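Chapter 3
Cloth, Clutter and Chores: Are Machines Ready Yet?

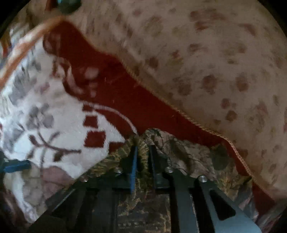

Figure 3.1 A two-fingered hand-held gripper pinching a bunched piece of patterned fabric over a deep red textile.

Start with laundry. Everybody does. Ask a class what they want a robot for and the hands go up – fold my shirts, clear my floor, do the beds. Fair enough. So why can a machine weld a car door all night and still make a mess of a pillowcase?

Short answer: the door keeps its shape. Cloth doesnt. Pick up a box by one corner and you know where the other corners went. Pick up a scarf and you know where your fingers are. The rest is guesswork – folds, layers, a pattern that hides the edge you need.

Look again at Figure 3.1. Fabrics next to fabrics, several prints, one red piece with a gold-colored trim. Which edge belongs to which piece? You can sort out most of it in a second or two. Write down how. Keep the note, we use it in Section 3.2.

Shop floors are easier, up to a point. At the Skollberg plant in Kastville, parts arrive in trays, same way up, same light. The arm there runs 120 cycles an hour and hardly misses. Then the plant tried it on cotton wiping rags out of a bin. Sheldon Vachon, the line engineer, logged 100 tries in January. 58 good picks. The misses were mostly two rags at once, or or a pinch of nothing.

Is 58 bad? Depends on the job. For a demo, fine. For a hospital laundry, no. Cheng-en Hsu's group at Ivgate argues we ask the wrong question anyway: count how often a person has to step in, forget the pick rate. More on that at the end of the chapter, with the McKinnon scale.

What you need before starting: friction and contact forces from Chapter 2. A bit of probability. No programming yet.

By the end you should be able to
– say why soft goods are harder than rigid parts, with your own case
– tell a grasp failure from a seperation failure
– read a pick log and judge if the job is ready for a machine

Key terms: deformable object, pinch grasp, occlusion, intervention rate.

3.1 What a pinch can and can't tell you

Take a dish towel. Drop it on the table, close your eyes, pinch it anywhere and lift. Now find a corner, one hand only.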